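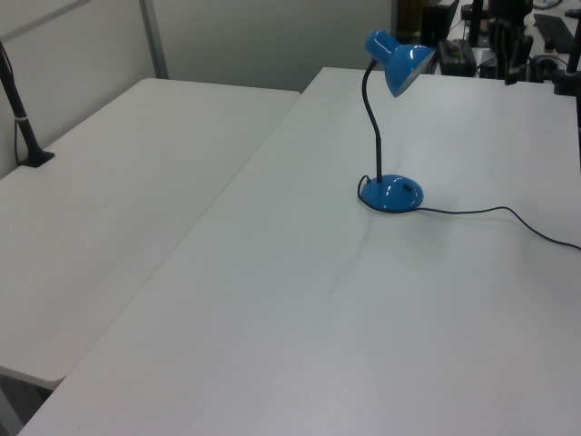 Gráinne Carroll escreveu-nos em dezembro a dizer que andava há anos à procura de um candeeiro que a deixasse fazer ponto-cruz à noite sem acordar a casa toda, e que com o Flivarum voltou a acertar nos fios pretos (quem borda sobre pano escuro sabe bem o que isso custa!).

Pesquisar na loja Procurar

Leitura: 2 min

O Flivarum é a nossa lâmpada para trabalhos de mão, pensada com a Mallix para quem cose, borda, conserta relógios ou simplesmente gosta de ler até tarde com uma manta nos joelhos. Dá uma luz quente e sossegada, dessas que não cansam os olhos, e tem 2 intensidades: a mais baixa para a leitura, a mais forte para enfiar agulhas e outras teimosias.

Vem em caixa de cartão reciclado, com uma lâmpada já incluída e outra de reserva, e a garantia é de 2 anos. Se não se entenderem com ela, têm 30 dias para a devolver, e podem fazê-lo na loja de Saltard ou pelo correio, como vos der mais jeito. Nas encomendas acima de 70 euros os portes ficam por nossa conta.

Ah, e quem já tem o cesto de costura Lynch pode pedir as duas peças juntas, que nós embrulhamos tudo com o mesmo carinho e mandamos um cartãozinho escrito à mão, se for para oferecer.

30 partilhas · 2 comentários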